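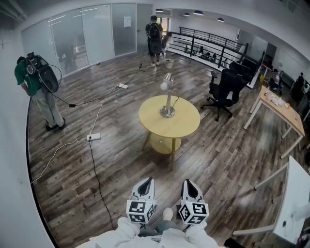 11/15/19

Okay, who else stayed up for the Floma finale? I was meant to be in bed by ten and instead I was on the couch in my dressing gown at ten to twelve, yelling at the telly with a cold cup of tea in my hand. What an episode!

If you haven't been watching, Floma is the cooking-and-camping show where the contestants have to feed a whole town from whatever they can find, borrow or trade for on the day. It started in June with 17 contestants and I honestly gave it two weeks. The first episode was a mess. The judges talked over each other, the music never stopped, and there was a very long segment about a tent. Then they got to Henoslow for episode three and everything clicked.

Henoslow was the one with the sheep shearers, for those who skipped it. Each team had to put on a smoko for 40 people out of the back of a ute, and Hamisi Muli made those cardamom scones with the burnt honey butter. I have made them four times since. (Use more butter than they tell you. The recipe on the website is stingy and the oven temperature is wrong too, mine were pale as anything until I turned it up.)

So Hamisi was my pick from that night on, and I told everyone at work, and I had a small wager going with my sister, who was Team Daza all the way. I do see the appeal of Daza. She's funny, she's quick, she can fillet a fish while telling a story about her nan. But she burnt the rice twice in one season and the second time she served it!

Last night was the two of them, head to head, with 1000 plates to get out the door before sunset at the Kesteck showgrounds. I thought the number was a gimmick until they showed the queue from above. It went past the dodgem cars and out the gate. Daza went for a fish curry, big pots, sensible. Hamisi went for stuffed flatbreads, every one of them folded by hand, and I put a cushion over my face. You could see his helpers looking at each other.

And then the gas went at his end of the shed. Eight minutes with no flame, and he just kept folding. No shouting, no crying to camera, he had a bit of a chat with the bloke fixing the hose about football. When it came back on he had a mountain of the things ready to go and they flew out. I was standing up by then. The dog was barking.

I won't pretend the judging made sense. They spent ages on the curry and hardly said a word about the pickled carrot, and the carrot was the whole point of the dish if you ask me. But when they opened the envelope and it was Hamisi, and Daza got to him before his own family did and lifted him clean off the ground — I was a goner. My sister rang straight away and didn't say hello, just "fine".

A few gripes, seeing as I'm here. The ad breaks were criminal, and they recapped the same gas hose moment after every single one. The host's jokes need work. And I'd love to know why we never got a proper goodbye from the episode nine lot, who were my favourite losing team by a mile.

No word on a second season yet. I'd be happy with a Christmas special, or even just a repeat of Henoslow. I've got scones in the oven for tonight and my sister is coming over to pay up, so if anyone has the finale flatbread recipe written down properly, pop it in the comments. I got as far as the dough and then missed the filling because I was yelling.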